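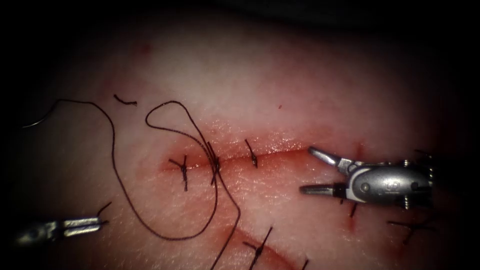
Tissue pad with three tied sutures across the incision.

Flindstead Chaplains' Letters: data card
Version of 1 April 2019. Maintained by Tegan Hapeta.

The set holds 3,000 transcribed letters written by army chaplains to families at home. Most come from the Macaraeg papers, the rest from the Julach parish boxes. One plain text file per letter, plus an index.

Please don't treat it as a record of what soldiers believed. Chaplains wrote to comfort people, and they reused their own sentences. I have my doubts about any study that counts the word "peace" and reports a finding.

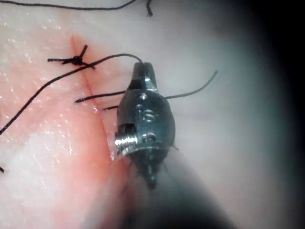

Dates are the weakest field. Many were penciled in later by a cataloger, and I can't tell on what evidence. The denomination field is worse – it was filled in from surnames in places, so I would leave it alone.

Checking: I compared 100 letters with the scans. Spelling held up well. Place names did not, and names of the dead should be looked up elsewhere before you print them.

The Drondden index claims to cover the same letters. I haven't been able to match it to ours, and its authors don't say how it was made.

Known gaps
Envelopes: not transcribed
Hymn sheets: left out
Replies from families: 3 only

Send corrections with the file number and a scan.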